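# Stacking bowls with the hand-held gripper: a few kitchen-table tips

Araceli Espinoza and I have been showing the Folstead arm how to tidy a table, and paper bowls taught us the most, bless them.

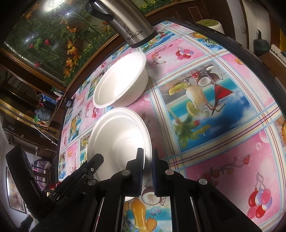
## Picking up

- Pinch the rim, one finger on each side of the wall, and squeeze gently. Paper creases sooner than you'd think!
- Tip the bowl slowly. The arm copies your hurry as well as your path, so take a good 4 seconds over it.
- Leave a second bowl standing nearby to aim for, and keep the flask well back from your elbow.

## Setting down

- Lower it until you feel it touch, then open the fingers — and wait a moment before you pull away.
- Fumbled it? Start that one again from the top. We kept 300 good goes and threw out 66, and I don't miss any of them.
- Change where the bowls start every few goes, and have a cup of tea when your wrist grumbles.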